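**April 2020 -- password hash migration, Danura customer portal**

Picking up from the last entry. The old member table still has two kinds of credential record in it: unsalted MD5 from the Willier import, and bcrypt at cost 4 from the first year of the portal. Cost 4 was set for the test suite and went to production with the config file. Rui found it while looking for something else.

Rui's export of the stale accounts is in the usual place, encrypted, key with me. It has 2,000 rows, all MD5, none with a login since July. These are the ones that matter. Active users get rehashed at next login and the problem goes away by itself. Stale users never log in, so their weak hashes sit in the table and in every backup of the table.

Options considered:

1. Delete the hash and force a reset on return.
2. Wrap the existing MD5 in a strong hash now, unwrap at next login.
3. Leave as is and wait.

Option 3 is out. Option 1 is the cleanest, but support has asked for no mass reset mail this month, and a share of the addresses will bounce. Going with option 2 for everything, then option 1 for the stale set once the mail wording is approved.

Wrapping scheme: argon2id over the hex MD5 string, lowercase, new random salt per row. A `scheme` column says which path to use at verify time. Values are `a2` for native and `a2m` for wrapped. On a good login against `a2m` we hash the plain password directly, write it back, and set `a2`. The old column is nulled in the same transaction.

The cost 4 bcrypt rows get the same treatment with a third value, `a2b`. One catch: the bcrypt salt and cost have to be kept to recompute the inner value. Afonso split them out into their own column so the full old string never stays in the row. Checked his parser against the odd `$2y$` prefixes and it handles them.

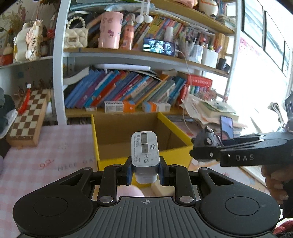 Ran the wrap on the staging copy, Falcão. First pass stopped at row 100 with a length error. Cause: some imported hashes carry a trailing space from the fixed-width export, and the check constraint rejects them. Trimmed on read, added a test, restarted from scratch. Second pass completed with no rejects. Peak memory was as expected for the parameters and the box did not swap.

Verify path tested by hand with accounts where we know the password:

- native argon2id: login ok, row unchanged
- wrapped MD5: login ok, row moved to `a2`
- wrapped bcrypt: login ok, row moved to `a2`
- wrong password on each: rejected, row unchanged
- uppercase hex MD5 in source: login failed

The last one is a real bug. The import has mixed case and the wrapper did not fold it before hashing. Fixed in the wrapper, staging table restored and wrapped again, test passes now. If this had gone live, those users would have been locked out with no way to recover except a reset.

Timing: a failed login for an unknown user returns faster than one for a known user, which leaks whether the account exists. Old problem, not caused by this change, but the slower hash makes the gap easier to measure. Added a dummy verify against a fixed record for the unknown case. The gap on staging is now lost in network noise. Wrapped bcrypt rows are still slightly slower than the others -- left alone, it goes away as they convert.

Backups. The live table is only part of it. Nightly dumps on Drollness still hold the bare MD5 column, and retention there is longer than I thought. Rui wants to keep one full dump from before the change in case of rollback. Agreed, on these terms: offline, encrypted with a separate key, deleted after the stale set is done. The rest get purged when the live run is signed off. Also need to check whether the reporting replica copies the old column. The schema file says no, the schema file has been wrong before.

Logging: found the login handler writing the full request body at debug level. Debug is off in production, confirmed with the running config and not the repo. Removed the line anyway. Searched the archived logs for the field name and got 2 hits, both from staging, both Afonso's test account. He has changed that password.

Open items:

- live run, needs a read-only window (Rui to arrange)
- replica check (me)
- rate limit on the reset endpoint, currently per address only, should also be per account (Afonso)
- reset mail wording, with support
- raise bcrypt cost in the test config template or remove the setting, so it can't ship again

Scripts are in the migration branch under `wrap/`. Do not run `wrap/all.sh` against a table that is already wrapped. It checks the `scheme` column now, but the copy on Falcão is older and does not.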